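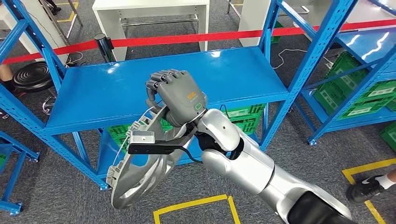

Curved gray part with the black angled bracket.

Lollitz 40 Practice Mute for Trumpet

I've played trumpet in apartments for most of my adult life, so I own a drawer full of practice mutes, and most of them I can't stand. They either choke the horn so badly that you pick up bad habits, or they push you so sharp that playing along with a recording is hopeless. The Lollitz 40 is the one I use every evening, and it's the one I talk people into when they call the shop (sorry, other mutes!).

It blows pretty freely in the middle register. Down low you'll feel some resistance, and below the staff I still pull my tuning slide a hair. Up top it's lovely – I ran all of my December recital music on it with a sleeping toddler one wall over.

The cork comes thick on purpose. Sand it a little at a time and try it in the bell as you go, because you can't put cork back on. If you play a Trernetti with the wide bell, leave it alone for the first week and see how it sits.

What you get:
Mute with three cork strips
Cloth drawstring bag
Spare cork set
Small square of sandpaper

Weight: 300 grams
Fits: B-flat and C trumpet. It will go in a cornet, but I don't love it there. For flugelhorn you want the Bhuiyan model, which has its own page.

Tahsin Sarkar, who teaches brass over in Sisamdale, bought 15 of them for his students and sent me a long email about the low F sharp. He's right, it's stuffy. Lip it down and keep going!

Returns are fine as long as you haven't sanded the cork. Once you've sanded it, it's yours – but write to me anyway if it won't seat, and I'll mail you another cork set for the cost of the stamp.

Item number 1881. Back in stock 9 Jan 2024.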